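Notebook, July - gripper budget, kitchen tasks

Draft 2 of the purchase list, before it goes to Moataz for sign-off.
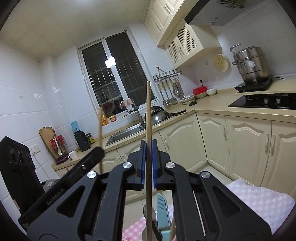

Zainab has read the first draft and thinks I have the order wrong: spares and pads should be settled before we talk about a third pair of grippers, and she would rather lose a month on the new pair than stop in the middle of a task set for want of a small part. Fair point. I have moved consumables to the top and the third pair to the end.

Money first. The ceiling for this round is 2,000 and that has to include shipping. The quote from Trisel for the main order came to 1,651. Shipping from them is 174 on top, so 1,825 all in. Leaves 175. I had been carrying the shipping as part of the quote, which was wrong, and the sheet is now fixed.

What is in the Trisel quote:
- replacement finger pads, blue, same as we run now
- one set of jaw linkages
- storage cards
- a second charging dock
- hard case, foam cut for two grippers

What is not in it and keeps coming up:
- lens cloths and covers
- cable for the dock (theirs is too short for the bench)
- thin-object props

On props. Chopsticks are in the task list as the narrow item, and I want more than one kind. The wooden ones taper, so where you close the jaws along the length matters a lot. Grip near the thick end and both pads have something to press on. Near the tip there is very little between them. Buy wooden and metal, plus one of the square-sided plastic kind. All of this is cheap and can come out of the 175. Ginevra will get them from the market so we don't pay delivery on a bag of chopsticks.

Pads. Asked Drovora for a softer grade as a second source. They will sell in packs of 6 and no smaller. No price in writing yet. If it comes in under what is left we take one pack and try it on the thin items only, otherwise it waits for the next round. Don't mix grades on one gripper - we did that in spring and had to throw out two sessions.

Kitchens. Budget line for room hire stays at zero, we keep using real homes through Nasr. Things to check before agreeing to a kitchen, mostly from my own notes:
- clear counter on at least one side of the sink
- window behind the sink or not (after dark the glass reflects the lights, write it down either way)
- shiny steel: sinks, pots, woks. Fine to have, but note it
- outlets we can use without unplugging the owner's things
- somewhere to set the second gripper down that is not the cooktop

Catinca wants a light stand added for evening sessions. I am not against it but there is no room this round. She is going to borrow one and log a few sessions with it and without it, then we will know if it earns a line.

Third pair. Pushed to next round. Reasons, so I don't have to argue it again: we have two pairs and two people trained to use them. Adel starts on the task list next month and can share until then. The charging is what holds us up at present, and the second dock deals with that for much less money. If sharing turns out badly I will bring the third pair forward and drop the hard case.

To do:
- ask Trisel if the 174 goes down with slower shipping
- written price from Drovora
- measure bench to outlet for the cable
- move the old pads into a marked bag, not back in the drawer
- send the sheet to Moataz once the Drovora line is filled in

Order number goes on this page when it is placed.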